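Notes from the Kumwood open day, October. Typing this up on the bus so excuse the mess.

Got there just after 9, parking already full. 63 stands in the main hall, plus the packing rooms out back, and the packing rooms were what I came for. Skipped the opening talk. Coffee was 2 dollars, decent.

Faneck had the big corner spot. Mostly trays and lids. Picked up a couple, nice stiff rims, but they wouldn't quote under 115 cases so no use to us. Pettigrew next door does the paper sheets and boards. Friendlier, better prices, no samples left by ten.

Then the packing tables. Snack bags and clear plastic trays, white paper laid over a wooden board so you can see what you're doing. I stayed here way longer than planed.

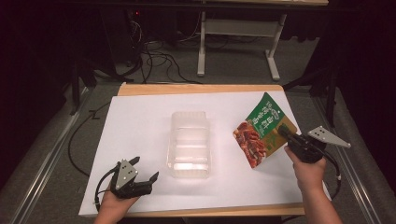
Asked about getting bags to lie flat in a ribbed tray, our usual headache. Answer was mostly go lengthwise and don't force the corners. Fine for the small bags, less sure about our big ones. Wrote it down anyway. Also asked about those clamshell lids popping open in transit, got a shrug and a leaflet.

Visto room was closed until 2, didnt wait. Lunch line was up to 100 people deep, went without.

To do: email Pettigrew re paper, try the lengthwise thing on Line B, find out if Faneck sells through anyone smaller. Leaflets are in the blue folder on my desk.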